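Living With a Rented Humanoid: Our Review of the Jurov Home Tidy Plan
By Shazia Minhas, 2022-03-03 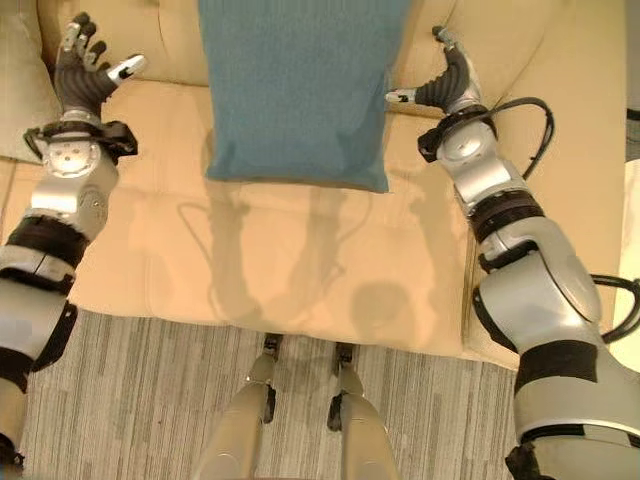
Both hands open on either side of the blue cushion, sofa task.

So our group (me, Naveed Awan and Nusrat Matubbar) picked the Jurov rental plan for our product review project, mostly because it was the only one we could afford! It costs $287 for the loan period, and you get the robot, a tablet app called Swati and a phone line for help. We had it for 3 weeks in March last year and put it on sofa duty.

The job sounds easy. Pick up a cushion with both hands, set it back down straight, step away. We ran it 218 times and counted a pass only if the cushion ended up standing against the backrest. It passed 109, exactly half, and I checked the spreadsheet twice because that looked made up.

What I liked: the app. You tap an object, tap where you want it, and off it goes – Naveed's little brother could work it. The fingers have rubbery-looking covers with white tips, and we found no marks on the leather afterward. I was worried about that, it's my aunt's sofa.

What I didn't like: soft things. Most of our fails were the cushion folding in the middle and sliding out. Also the manual has one page on fabric and it mainly tells you to call. We called. Faustino Zamudio on the help line was really patient and had us lower the squeeze setting, and the second week went better (see Nusrat's table in the appendix).

I'd rent it again for boxes and books. For cushions I'd wait for the next update, or try the Stoturent plan if the price comes down.

Contact: Noreen Mughal, course instructor | © 2022 Altanness Student Projects | Back to top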